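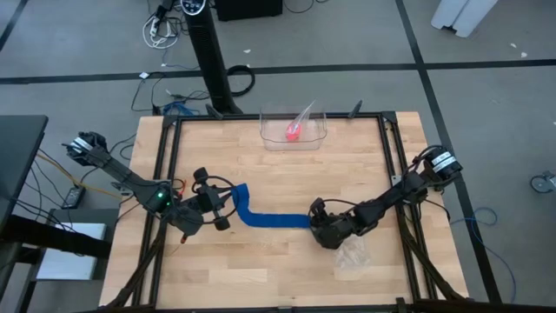 Lachlan McIver asks whether a system of this kind could learn as well from fewer examples, provided that each was carried out with greater care. The question is a fair one and was put to us at the open session in March. Our present answer is that care and quantity serve different ends. A clean example teaches the intended movement. A large and uneven collection teaches the system what to do when the material does not lie as expected, and soft goods seldom lie as expected.

Gallery: Handling Soft Goods with Two Arms
Brumham Centre for Assisted Handling
11 December 2018

This page accompanies the Eta programme, under which the Centre is gathering examples of two-armed handling for use in training a learning system. The programme concerns fabric, thin bags and other items that change shape when they are held. Each example is a complete attempt at a set task, guided by a trained operator and stored with the movements of both arms. The first collection contains 635 examples. It was prepared by Noelia Cantero and Bjarke Bech, with technical support from the workshop at Peñalver.

The pictures on this page were chosen by the programme office. Visitors may reproduce them for teaching purposes, provided that the Centre is named.

Picture one, at the head of the page. Both arms are at work on a strip of blue fabric. Tasks that call for the two grippers to act together make up 210 of the examples in the first collection. Operators are asked to keep a steady pace and to refrain from correcting small errors of position, as these form part of what the system must learn to manage.

Picture two. The arms carry out separate parts of a task.

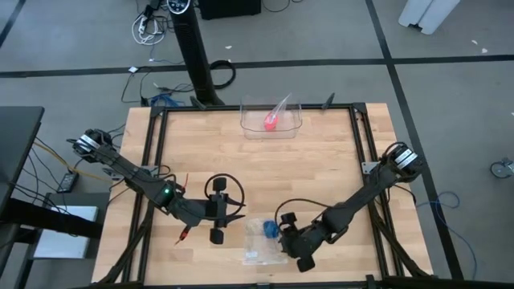 Transparent packaging has been included in the programme at the request of our partners at Jukmont, whose own trials had been limited to cloth and card. It presents a particular difficulty for a system that relies on sight, as the edges of a clear bag are easily confused with reflections on its surface. The difficulty may be judged from the bag lying flat beside the right gripper, where the wood of the table shows through and the shiny wrinkles are easier to find than the outline. A further 200 examples with clear packaging will be gathered before the second collection is closed.

Notes on the collection

Operators work in sessions with a fixed period of rest between them. An attempt that ends without completing the task is kept and marked as incomplete. It is not repeated in order to replace the first result. Attempts interrupted by a fault in the equipment are held separately and are not supplied to partners.

Every example is reviewed by a second member of staff, who confirms the name of the task and the points at which it begins and ends. Where the two members of staff disagree, the example is referred to Carmela Benítez, and her decision is entered in the record. The review guide is now in version 4. Examples reviewed under earlier versions have been checked again for the naming of tasks only.

Partners wishing to receive the first collection should write to Benito Ibarra at the programme office, stating the purpose for which it is required and the name of the person who will be responsible for its storage. Requests from schools and colleges are considered on the same terms. Pictures from the second collection will be added to this page when the review has been completed.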